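Temeck Guest Supplies Support
Ticket 297: Toothpaste packets difficult to open
Opened: February 19, 2020
Status: Pending supplier response
Property: Datport
Priority: Normal

Reported issue
The property states that guests have returned single-use toothpaste packets to the front desk unopened or torn across the printed side. The complaints began after the most recent delivery of bathroom amenities from Bumo. No fault has been reported with the wrapped soap in the same delivery.

Steps taken
The property was asked to set aside one carton of 600 packets and to test a small number by hand, holding one end in each hand and pulling evenly. Staff were instructed not to use scissors during the test.

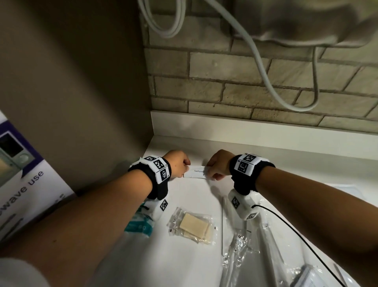
Cherkaoui replied that the packets open without difficulty when the tear is started at a corner, and asked whether the property had tried this before returning stock. The same reply noted that damp hands make any sachet of this type harder to grip, and that most guests open them at the sink.

The property repeated the test on 7 packets, starting at the corner with dry hands. One opened cleanly. The remaining 6 stretched along the seal before giving way, and in two cases part of the contents was lost.

Interim instructions
Housekeeping is to continue placing soap as usual. Toothpaste from the affected carton is to be withheld from guest rooms and issued from older stock at the front desk on request. Opened packets are to be discarded after each test.

Outstanding
Bumo has been asked to confirm whether the sealing method was changed and to supply replacement packets. The carton label must be kept until the ticket is closed.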